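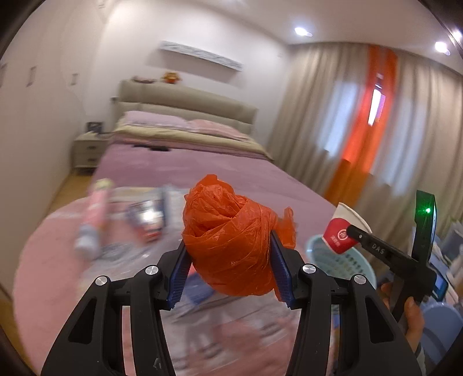

Bolsa naranja entre los dos dedos de la pinza, mesa rosa. A la derecha, el segundo equipo con el vaso de papel.

18 de octubre de 2020. Cuaderno, presupuesto de pinzas manuales

Sigo con la lista de compras para noviembre. Gollby pide 2.310 euros por la pareja, sin almohadillas de repuesto. Las almohadillas van aparte, a 70 el juego, precio de joyería para un trozo de goma con estrías. Plidenar sale unos 400 más barato, pero el plazo de entrega viene redactado como un horóscopo.

Lo que hay que decidir antes de firmar:

Apertura. La bolsa arrugada hecha una bola es buena vara de medir, y el vaso de papel también. Pedir la cota máxima por escrito, el folleto dice "generosa".

Repuestos. Mínimo 2 juegos de almohadillas. El año pasado compramos cero y así nos fue.

Transporte. El maletín de Drokness es opcional y pesa más que lo que lleva dentro.

Mesa propia: descartada. En casa hay una redonda y es gratis, partida que Peñalver aprobará sin reunión.

Pendiente: preguntar si el IVA está incluido. Sospecho la respuesta.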